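Visit report: Tuveck open afternoon, Pickering

Small-storage section, Unit 14

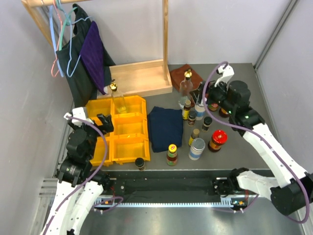 1. Clothes rack

Light wooden construction: one horizontal bar, upright post, shallow tray at the base. It stands on the tabletop and takes ordinary plastic hangers. A black garment and a dark purple knit were hung on it, the knit folded over its hanger. With three hangers on one bar the hooks crowd together and tangle. Tuveck lists the rack at 241 mm deep, a figure I did not check.

2. Parts organiser

Yellow plastic, six open compartments in two columns of three. A clear glass bottle with a gold cap was standing in one of them, and its neck clears the rim, so the neck of a tall bottle can be gripped without lifting the bin. Imora sells a similar bin with a lid. I would keep the open type for bottles.

3. Folded textiles

The navy cloth beside the organiser was folded to a soft square. Folded items like this should go in the rack tray if there is room.

4. Practical notes

Doors open at 13:00. Parking is behind the Lenach building, 24 spaces. Price lists were at the desk in February, trade only.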